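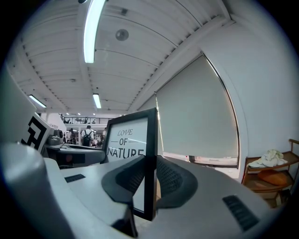 Carolina Teixeira trouve qu'on aurait dû fermer l'atelier à clé et envoyer une vidéo. Elle l'a redit ce matin devant la machine à café, puis par écrit, au cas où le café aurait couvert sa voix : une journée portes ouvertes coûte deux jours de travail, un pour ranger, un pour retrouver ce qu'on a rangé. Je note l'objection. Je note aussi qu'elle est restée jusqu'à la fermeture et qu'elle a fait la moitié des démonstrations.

Mardi 24 février 2026, cahier d'atelier, suite de la page sur les doigts souples.

Visite de la délégation Mulbridge le matin, public l'après-midi. Programme prévu : présentation de la pince tenue à la main, prise d'objets variés, questions. Programme réel : questions, prise d'objets variés, questions, une panne, questions.

Le cadre « LOVE OF NATURE » a servi d'objet vedette. Bordure noire, mince, prise debout entre les deux doigts, un peu de travers. Je le voulais depuis longtemps dans la série parce qu'un cadre pardonne mal : si on serre trop, on le saura, et si on ne serre pas assez, tout le monde le saura. Le public l'aime bien aussi, et la phrase imprimée fait un effet certain au milieu des néons et des panneaux ondulés blancs du plafond. Un monsieur de Mulbridge a demandé si le message était de nous. J'ai répondu que le service communication n'avait pas ce budget.

Réglages du jour, pour celui ou celle qui reprendra :
- ouverture de départ réduite de 6 mm par rapport à la fiche, sinon les visiteurs serrent d'un coup sec pour rattraper le jeu ;
- garnitures maillées d'origine, nettoyées à l'alcool avant l'ouverture et à midi ;
- marqueur recollé lundi, recalé avant la première prise (ne pas poser la pince sur le panneau blanc, merci, je sais qui c'est) ;
- enregistrement en continu, découpage après coup. Mauvaise idée, voir plus bas.

Matin. Les gens de Mulbridge sont venus avec une liste, imprimée, agrafée. Ils veulent savoir si les gestes enregistrés à la main se transfèrent sur leur bras Vallow sans reprise. J'ai dit « en partie ». Ils ont écrit « oui ». J'ai redit « en partie » en articulant. Quelqu'un a ajouté quelque chose entre parenthèses, je n'ai pas pu lire quoi. À reprendre par mail avant que la parenthèse ne devienne un jalon.

La question du poids est revenue, évidemment. Tenir la pince pendant une minute, tout le monde trouve ça léger. Au bout d'un quart d'heure, l'enthousiasme descend dans le poignet. J'ai proposé à leur chef de projet de continuer pendant que je répondais à ses questions. Ses questions ont raccourci.

Panne de 11 h 20 : flux vidéo figé, la commande répond, l'image non. Devant douze personnes, on ne dit pas « c'est figé », on dit « je profite de cette pause pour revenir sur l'architecture ». J'ai donc parlé d'architecture, le temps que Carolina redémarre le poste dans mon dos. Cause probable : disque presque plein, l'enregistrement continu ayant avalé 200 Go depuis l'ouverture. Personne n'avait vidé les essais d'août. « Personne », en l'occurrence, c'est moi.

Après-midi. Public plus agréable, moins agrafé. L'accueil annonce jusqu'à 1 288 entrées sur le bâtiment entier ; à notre poste, une petite partie, mais très bavarde. Les remarques qui reviennent :

Est-ce que le robot est dans la pince ? Non. Est-ce que c'est vous le robot, alors ? Carolina a dit oui sans lever les yeux. La réponse a mieux marché que mes trois diapositives et je propose de les supprimer.

Est-ce que ça peut plier du linge ? On nous le demande à chaque fois. Les essais sur tissu sont au programme de Marinho, pas au nôtre, et je me suis contenté de renvoyer les gens vers leur stand, ce qu'ils m'ont rendu en m'envoyant tous ceux qui posaient des questions sur les objets rigides.

Une petite fille a fait la meilleure prise de la journée. Approche lente, doigts bien parallèles au bord, fermeture progressive, aucun commentaire. Son père a essayé ensuite et a pris le cadre en biais, par le coin, avec beaucoup d'explications. Les deux épisodes sont conservés. Le second ira dans les exemples à écarter, sans mention de l'auteur.

Bilan côté données : 2 923 fichiers dans le dossier du jour, dont une proportion déprimante de segments où quelqu'un tient la pince en l'air et discute. Le plafond de l'atelier est désormais très bien documenté. Si un jour il faut apprendre à un bras à saisir un tube fluorescent, nous sommes en avance sur tout le monde. Le découpage après coup, donc : non. La prochaine fois, un bouton, et la personne qui fait la démonstration appuie dessus.

Point Zitivstead : leur représentante est passée en coup de vent, a pris la plaquette et a demandé un devis pour deux pinces. Pas de démonstration, pas de question. J'y vois soit une grande confiance, soit une erreur de stand. Je rappelle demain matin.

À faire :
- purger les essais d'août, vérifier d'abord que la sauvegarde existe ;
- alerte disque avant 80 %, avec un son désagréable ;
- écrire à Mulbridge, mot « en partie » dans l'objet du mail ;
- refaire la série du cadre au calme, même réglage, et comparer avec les prises des visiteurs ;
- commander un second jeu de garnitures, celui-ci a rencontré beaucoup de mains.

Ajout, 18 h 40. Carolina, à qui j'ai fait relire, conteste « la moitié des démonstrations » et réclame les deux tiers. Elle demande aussi que la vidéo qu'elle proposait soit inscrite comme option pour l'an prochain. C'est inscrit. Elle la tourne.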